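Bruner Community Computer Center Opens Its Doors in June With 500 Refurbished Machines for Local Families

BRUNER - After a long winter of planning, painting and more than a few pots of coffee, Gelel is delighted to announce that the Bruner Community Computer Center will open in June in the former Bhatt shoe store on the main street. The doors will open at 9 a.m., and everyone is welcome to come by, have a look around and stay for a slice of cake.

The center grew out of a simple wish we kept hearing from our neighbors, which was for a friendly place to get a working computer and a little help using it. Over the past year, households and offices across the county have given us 1,270 used desktops, laptops and workstations, and we are so grateful for every one of them (even the ones that came with a decade of dust!). Of these, 500 are ready to go to families, students and older residents at no charge.

Selico, our partner in this work, has donated the shelving, the workbenches and the first two years of rent, and will also run free evening classes on email, online safety and filling out job applications. Classes begin at 6:30 p.m. and no experience is needed.

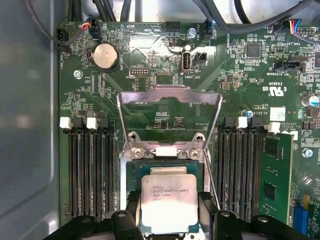

Households wishing to receive a computer may pick up a form at the front desk or at the Bruner library. Forms are short, and our staff will gladly help fill them out. Donations of used equipment are still very welcome, and we are especially short of laptop chargers, keyboards and flat monitors - please bring them to the side entrance, where there is parking for unloading.

Media inquiries: Gelel press office, Bruner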